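Rurnell Open Day Set

README for the recordings made at the Cevero workshop open day, April

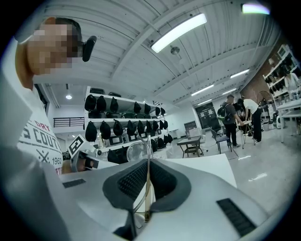 Workshop floor seen from low beside the hand-held gripper, with the finger pad in front and the shelves behind.

What is in this set

The set contains recordings from one open day at the Cevero workshop. Visitors could watch our work with the Rurnell hand-held gripper and then try it themselves at one of 4 stations. All recordings were made while the workshop was open to guests, so the background is busy and people walk through it. We did not remove such episodes.

Number of episodes: 600
Stations: 4
Tasks: 6
Longest episode: 30 seconds

Tasks

The six tasks are picking up a thin rod, standing the rod in a holder, closing a pouch, moving a pouch from one shelf to another, turning a sheet of card, and handing an object to a second person. The explanation for visitors was short. We showed each task one time and after this the visitor could begin.

Recording conditions

The light comes from ceiling lamps, which stayed on the whole day. The camera on the gripper has a very wide view, and straight lines near the border look bent. We give the files without correction. If you need straight lines, please use the calibration file in the folder "calib".

Square markers are used for position tracking. When a hand covers the marker, the position is missing for a moment and the value is written as empty. Please do not read it as zero.

Faces are pixelated in all files. Text on clothing is kept.

Known problems

The sound was not recorded. At station 3 the clock was late by some 6 seconds during the morning, and we corrected this only in the table, not in the file names. A few episodes of the handing task end too early, they have the note "short" in the last column.

Use

The set is free for research and teaching. If you publish results with it, please mention the Nasution gripper project and the version number. Corrections are welcome through the issue page of the Skeslow repository, where older versions are also kept.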